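Give Me a Tray

I will defend the cafeteria tray to anyone who'll sit still long enough! Plates get all the attention, and plates are fine, but a plate says dinner. A tray says lunch, and lunch is the meal I love.

My first good one came from Dresik, the little counter I used to walk to in October when the weather was still kind. You picked your own things, carried them yourself and sat wherever you liked. I paid 299 for a secondhand set years later (yes, for trays, and I'd do it again) and my family has eaten off them ever since.

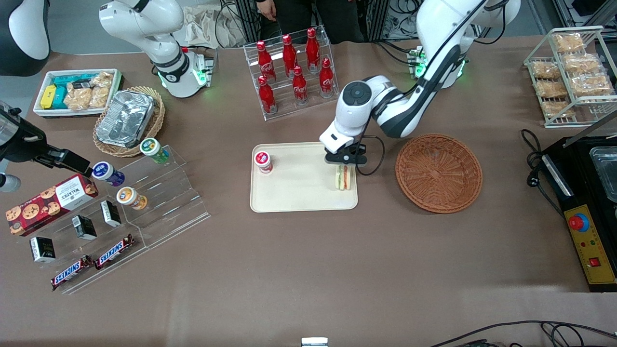 Lunch doesn't need much, and I wish more places believed it. A soup, a roll, a piece of fruit, done. Give me a small sandwich with some green lettuce showing between the layers of pale bread, set on one end of a cream-colored tray with a little jar way over at the other, and I'm happy before the first bite. All that open space in the middle! You could put a cookie there, or a paperback, or your elbow.

My friend Tirta Sembiring thinks I'm nuts and says a tray makes every meal feel like school. Well, I liked school lunch! I liked sliding my food along and choosing the pudding first. So use a tray this week, even at home, even for toast. Carry it out to the porch and take the whole half hour.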